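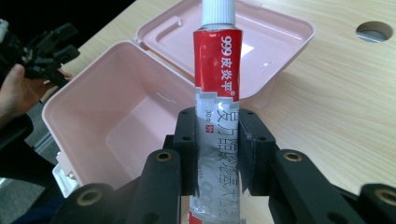

Ointment tube, 30g, with the medicine box open behind it.

Home Medicine Box: Frequently Asked Questions

These are the questions we get most often at the Solamton residents' desk about keeping a small medicine box at home. The answers were put together by Solveig Sjögren and are looked over each April. For anything about whether a medicine is right for you, ask a pharmacist or your doctor.

What kind of box should I use?

A plastic box with a hinged lid and a latch works well. Smooth walls are easy to wipe. Pick one that closes fully with everything in it, and leave some room, since bandages take up more space than people expect. A shoebox will do for a while but it soaks up spills.

Does the color matter?

No. Some families use one color per person. The pale pink one at the top of this page is fine, and so is any other. If you share a house, put a label on the lid.

Where should I keep it?

In a dry cupboard at room temperature, high enough that children can't reach it. The bathroom is a poor choice on account of the steam. So is the shelf over the stove. A latch on the box is not a child lock. If children live with you or visit, the cupboard needs a lock of its own.

How do I sort the box for the first time?

Take everything out and set it on a table. Wipe the box with a damp cloth and let it dry with the lid open. Check each item before it goes back. Tubes and creams go on one side, tablets on the other, dressings on top.

Should tubes be stored standing up or lying down?

Either way, as long as the cap is screwed on tight. Standing them cap up makes the names easier to read if the box is deep enough. In a shallow box, lay them flat with the printed side facing you.

My tube is crumpled. Is it still OK?

A metal tube creases as it is squeezed and that alone is not a problem. Look for splits, pinholes, or dried ointment along a fold or at the bottom seam. If you find any, don't use it.

Where is the expiration date on a tube?

Often it is pressed into the flat seam at the bottom, and it can be hard to read on a shiny surface. Tilt it under a lamp. Sometimes the date is only on the carton, so keep the carton or copy the date onto a piece of tape and stick it to the tube. Don't cover the name or the directions.

Some of our medicines have labels in Chinese. What should we do with those?

Keep the carton and the leaflet with them. In Chinese labeling, a small red square with the character 外 marks a product for external use, so it goes on the skin and is not to be swallowed. If other people in the house can't read the label, add a note in English with the name, what it is for, and who it belongs to. A pharmacist can help if you bring the whole package.

Can I keep skin ointments next to toothpaste?

Please don't. The tubes can feel alike in the dark. Everett Bellamy at our Tirnasstead desk hears about this mix-up more than any other. Keep toothpaste at the sink and ointment in the box.

How do I get rid of old medicine?

Ask your pharmacy whether it takes items back. Our Illurlow desk keeps a list of drop-off points and can print it for you. Don't pour medicine down the sink. Empty cartons can go in paper recycling once you have crossed out any names.

How often should I go through the box?

Twice a year is enough for most homes. Do it sooner if someone has been ill or a new prescription has started.

Is there a checklist I can print?

Yes, ask at any desk for sheet 301. It fits inside the lid of most boxes if you fold it once.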